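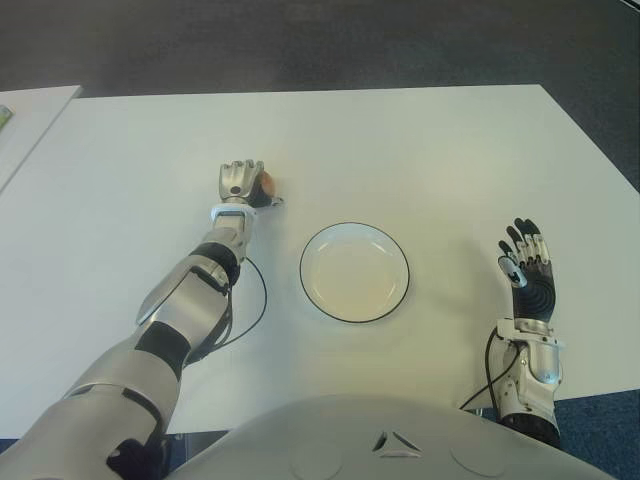

What is the main cause of water shortage at the lower end of the Moltside canal?
Silt. The first stretch has not been fully cleared for 2 seasons, and the outlets at the tail receive what little is left after the upper farms have drawn their share.

That was the view given by Sarla Khurana, superintending engineer for the Moltside irrigation division, when she met us to discuss the coming supply period. The canal serves nearly 1000 farms between the Kodikara headworks and the village of Delto.
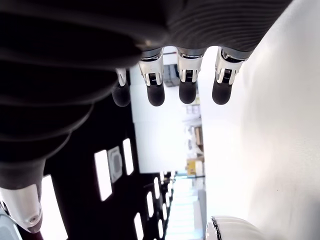

Châu Văn
Rural Affairs Correspondent

Mrs Khurana said that clearance would begin at the headworks and move downstream. "We have asked for the canal to be closed for four weeks in August," she said. "Farmers at Delto would prefer a shorter closure, and their request is under review."

She accepted that the present rota had caused resentment. Under its terms each outlet is opened in turn, but the gates at the upper end are old and do not shut fully.
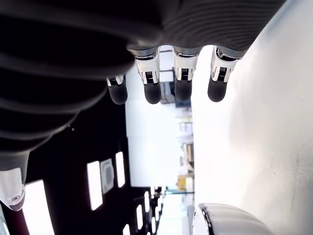 Two of those gates are to be replaced before the closure ends. The remainder will be repaired where they stand — a decision she described as one of cost. "The division would replace them all if the money were there," she said.

On unlicensed pumping, she was firm. Notices had been served on several landholders along the Indow branch, and pumps would be removed if the notices were ignored. The revised rota will be posted at the Delto office.

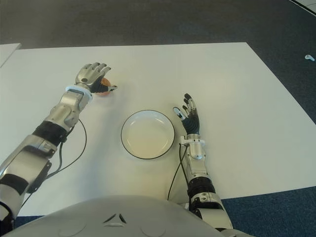
The white plate on the table, between the two arms.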